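3. What came out of the cases, and what went back in

June. By the Dalen bench group

I'll be upfront that this is the section I enjoyed writing most, because it's the one where we get to talk about the insides of old desktops (the survey tables are all in Section 4, for those who want them!). We went through 76 retired office towers, which came to the Dalen workroom by way of Tellico, and every one of them was laid on its side and opened up before we wrote down a single thing about it.
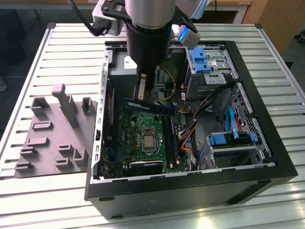
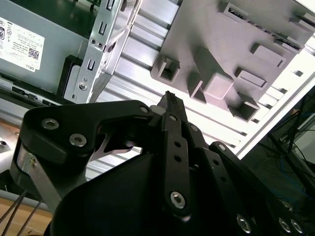 Figure 3. Top: an open tower on its side, with a memory module over the board near its slots. Bottom: a gray metal component with a white label, marked DELL.

Bridisard wrote back on our first draft that memory shouldn't be handled until the cables have been moved clear of the board, and that we had the order wrong. I argued about it for most of an afternoon and then changed the protocol, so I guess that settles who was right. In the final version the drive cables get tucked back first, then the memory comes out, and the processor stays in its socket until the very end, if it comes out at all.

Memory turned out to be the easy part. A module has a notch, the slot has a key, and if the two don't line up you've got it backwards. The trouble is seating. People press in the middle and stop when they feel something give, and one end is still sitting a hair high. We logged 32 modules that had been put back that way by somebody before us, and the owners' notes on those machines mostly said things like "slow" or "beeps." A firm push on each end, until the latches close, fixed all but 6 of them. Those 6 went in a tray for later testing and I'm sorry to say they're still in the tray.

Cables took far longer than I'd planned for. I'd always thought of the colors as a kind of code, and they sort of are for the power leads, but data cables seem to come in whatever color the factory had that week, so we stopped recording color as a sign of function and wrote down both ends of each cable instead. That's tedious! It also meant that our total of 1,490 logged parts includes a lot of cables that look like twins and aren't.

Power supplies we left closed, always. We read the label, copied the part number and the ratings, checked the leads for cracked insulation, and that was it. The label can end up facing a side panel or a drive cage, so give yourself room to tilt the unit and read it properly before you write anything down. I copied one number upside down and spent a good hour hunting for a part that doesn't exist.

Drives were pulled in their caddies and logged by bay. Stasine handled the wiping, and their procedure is in the appendix, so I won't repeat it.

Comments (3)

bench_mouse: Did you clean the slots before reseating, or just push the modules home? We get a lot of dust here.

Orrin T.: Recording both ends of the cable is the way to go. Wish we'd done it on our last batch.

pcbin: What's happening with the 6 in the tray?

Related items
Sorting screws by thread and head
Thermal paste: how much is left after years in an office
Section 4: Survey tables
Appendix B: Drive wiping at Stasine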